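Home | Courses | Lab Handouts | Schedule | Contact

Handout 12: Checking and Refitting the Gripper on the Board Cell
Posted 11/3/22 by the Automation Lab, Staltden Technical College

Read this before your lab slot. It covers the gripper on the Blackwood cell, the one set up for work over desktop motherboards. The arm and the controller have their own handouts.

1. Before you touch anything

Put the controller in manual and drop the speed to 12 percent. Jog the arm to the service position and press the stop. Hang your tag on the fence door. If two of you are working, each hangs a tag.

Wear the wrist strap. The board in the fixture is a training board, but treat it as live stock.

2. Screws

The gripper is held together with hex screws. Work from the bracket plate down to the linkage arms and try each one with the key. You are feeling for movement only. If a screw turns, take it out, clean the thread, put on a small drop of threadlocker and refit it. Do not tighten a loose screw dry and move on. It will be loose again by December.

Wipe the linkage bars while you are there. Dust packs into the row of small holes and works its way to the pivot.

3. Pivot and fingers

Power is still off. Move each finger by hand through its full travel. It should feel the same all the way. A gritty spot means the pivot hub needs cleaning, and a click usually means a worn pin. Write down which finger and at what point in the travel.

Look at the fingertip from the side. The texture should be even. If one edge has gone smooth, replace the tip and set the tool offset again (section 4).

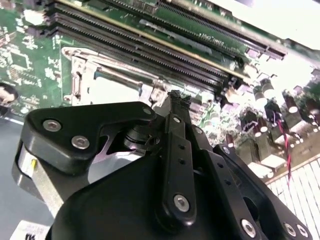

Clearance is where most groups lose marks. Memory slots stand up from the board, and so do the tall capacitors, and a path that clears one may not clear the other. Loose wiring is worse – it moves between runs. Check the height at the socket, at the slots and at the capacitors, and use the highest figure for the travel plane.

4. Setting the tool offset

Clear your tags and reset the stop. Stay in manual.

- Load program 759 from the Stirora menu.
- Bring the fingertip over the reference pin and step down in the smallest increment until the feeler gauge just drags.
- Save the offset. Back off, come in again and compare.
- Run the path 40 times with the gripper open and no pick.

Two readings that disagree mean something is still loose. Go back to section 2 – do not average them.

5. Log sheet

Enter the cycle count from the controller, the screws you refitted, any tip you changed and both offset readings. The count at the last service was 3,759. Groups going to the Skavness site visit should bring a copy of the sheet, as the cell there uses the same linkage.

This site uses cookies to remember your settings. Accept | Manage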